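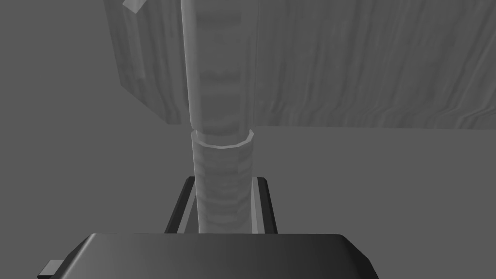

3.2 The simulation exercise

Before any of the students were allowed near the real arm, we asked them to spend the first part of the course in the simulator, and we are glad we did (even if a few of them grumbled about it in April!). The class had 40 students working in teams of 4, and each team was given the same hammering task, written by Ilze Ķēniņš and kept deliberately plain so that everyone could get started on the first afternoon.

Figure 3. Wrist view in the simulator, rendered in gray, with the ridged grip of the handle just beyond the gripper finger and the wood-grain block behind.

The teams were free to choose how they would close the gripper on the handle, and it was lovely to see how differently they went about it. Team Marras wrote out every joint position by hand, while team Pemero recorded 53 short demonstrations and trained a small policy on 30 of them, keeping the rest for testing. Both groups found the wrist view harder to work with than they had expected, as the finger takes up a good deal of the lower part of it, and Josefien De Haan, who led the weekly lab hour, encouraged them to combine it with a second view from the side. We return to that suggestion in Section 4, together with the notes the students kept in their lab journals.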